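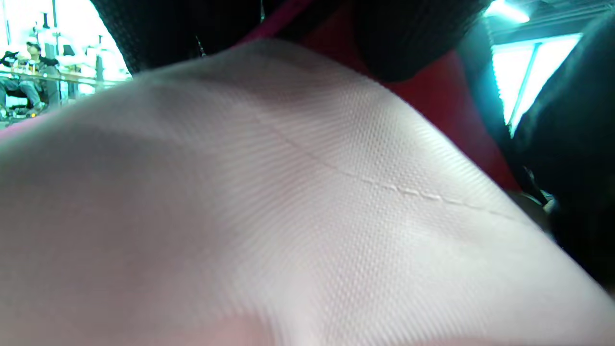
Woven fabric with a stitched seam, close up, at the Vanero open day.

Fatima Tamuno packs bags for a living, in a manner of speaking. She runs the manipulation group at Vanero, which opened its hall to visitors on Sunday.

"Rigid parts are a solved problem for us," she said. "A backpack changes shape every time you touch it."

The packing task has 12 steps. An operator performs it by hand while the controllers log wrist pose, and the recordings go to Mernano, the group's training software.

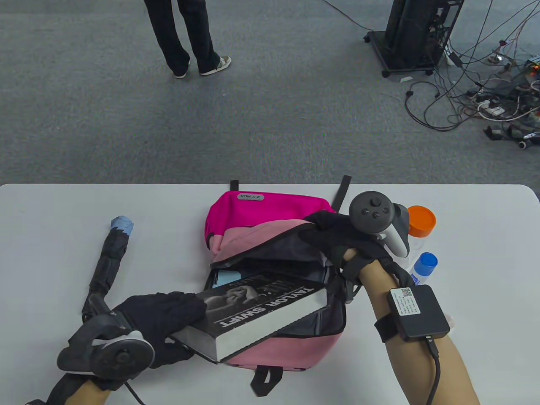

A paperback goes into the backpack. Tracked controllers are fixed to both gloves.

Olumide Jibrin, who maintains the rigs, put the set at 197 usable episodes. "Cable routing costs us more time than software," he said.

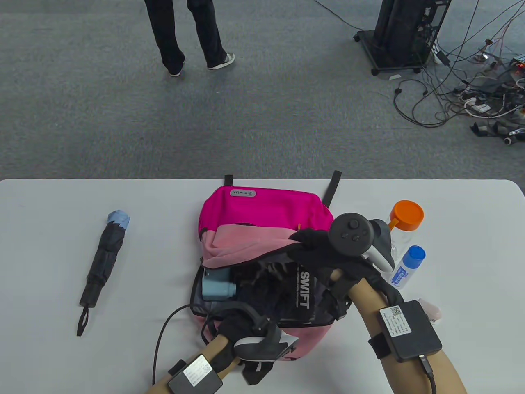 Tamuno would not give a success rate for the trained policy. Asked what fails most often, she named the lining. "It folds over, and depth estimates near it are poor."

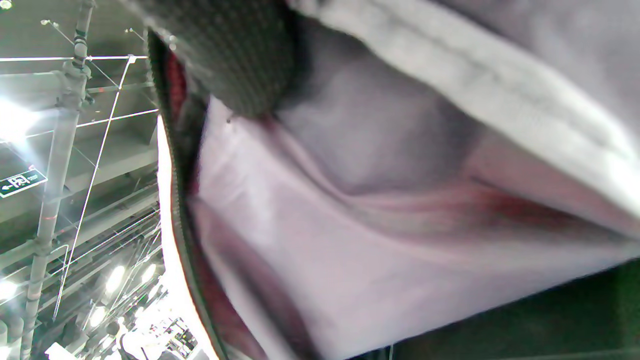
Jibrin wants closer views of the cloth and a lower frame delay. The next version, Fedon, is due in October.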